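Kadov desk notes — README

This folder is my running set of notes and pictures about one desk and the small stuff that lives on it. I started it when I moved into the back room at the Rutbridge apartment and realized I was spending more time hunting for adapters than working. It's called Kadov because that was the name on the moving box everything came out of, and it stuck.

What's in here

notes.txt is the long one, where I write down what I moved and where it went. boxes.txt lists the storage boxes and what each one is supposed to hold (supposed to!). The pictures folder has photos of the desk in use, with papers, cables and all. There's also an old folder called corneck, left over from my last place, with a different desk in it. I keep it for comparison, but please don't mix the two, the box names overlap and you will get confused. I did.

The desk

It's a wooden desk with a shiny honey-orange top and lots of dark grain. I love this desk. It shows every single crumb, and in late afternoon it glows like a jar of marmalade, so I forgive it. The laptop lives on the left, with a separate keyboard in front of it, and the mouse goes wherever there's space. I type on the external keyboard nearly all the time, but I can't give up the little red pointing stick on the laptop, so both stay out.

Cables go to the back. I've tried clips, ties and one of those fabric sleeves, and what I've ended up with is loose loops that I can pull from when I need a bit more length. It looks messy and it works for me. If you're a tidy-cable person, skip that part of notes.txt.

The boxes

I use small clear plastic boxes with lids that latch. Clear matters a lot more than I expected! My first set (from the Corneck days) was solid gray and I had to open every one of them to find a thumb drive. With see-through ones I can usually tell from my chair which one I want, even when the plastic is a bit frosted.

Size matters too. Bigger boxes turn into junk drawers within a month, at least in my house. The one I reach for most is small enough to sit next to the mouse without crowding the keyboard, and I can hold it down with one hand while the other works on the lid.
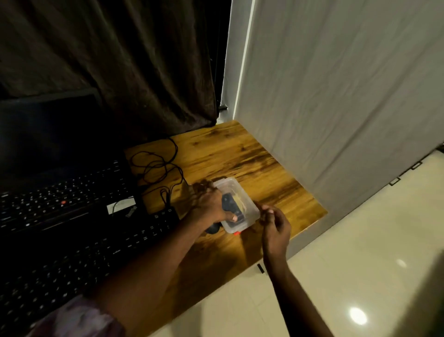

How I sort

My rules are loose, and they've changed since the first version of these notes, but this is where they stand in October:

One box is for things I touch every day. It stays on the desk.

Anything with a cord longer than my arm goes to the back with the other cables. Cords in boxes turn into knots, I don't care how nicely you wind them.

Paper slips (warranty cards, the tiny folded instructions) go in with the thing they belong to. I used to keep them all in an envelope and then could never match them up.

If a lid won't close without pushing, something has to come out.

I do a proper sort every 28 days, at 5 p.m., which sounds fussy, but it's just a reminder on my phone and half the time I snooze it.

Naming

Entries in boxes.txt start with the shelf, then the box, then a word or two about what's inside. So "ruchti-2 adapters" is the second box on the Ruchti shelf, the narrow one by the door. Boxes that live on the desk have no shelf name, only the word desk. I know that's inconsistent — I started it that way and now my brain expects it.

Known problems

Some entries in boxes.txt are out of date, mostly the ones from before version 3. If the notes and the box disagree, believe the box.

The corneck folder has two files with the same name in different subfolders. They're not the same file. I keep meaning to rename them.

Using this

Copy whatever is useful, change the names, ignore my opinions about cable ties. If you set up something like this for your own desk, I'd love to hear how you handle batteries, which I still haven't found a good spot for. Right now they're in a mug.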